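1/ Mutua Kaijage sent me the Wimwood guide to packing up a room. 16 pages on how to fold. I have doubts.

2/ Page one says flatten every piece of cardboard before you touch anything else. Fine. Has the author met cardboard? Once it's been bent a few times it goes zigzag and it stays zigzag.

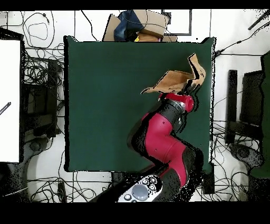

3/ The guide wants "crisp panels, stacked by size." My pile by the green table is boxes with the flaps up and a dark blue bag slung on top. I'd call that a normal pile.

4/ Then there's the cable chapter. One tidy coil per cable, labeled. Weronika Grabowska swears by it. I've seen her closet and I'm not convinced.

5/ Towels I'll give them. Fold to a rectangle, lay it flat, leave it alone. A tan towel on a green cloth looks pretty good that way. Does it save space in a box? They say yes and show no numbers.
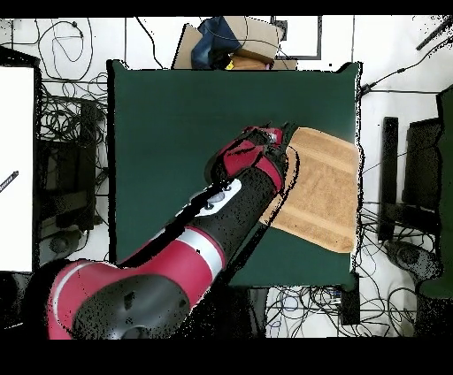 6/ What I'd like to see tested:
- folded vs. rolled, same box
- cables coiled vs. dumped in a bag
- whether anyone reads the labels later

7/ Dilruba Haque says I should finish the guide before complaining. I'm on page 9. It's still about tape.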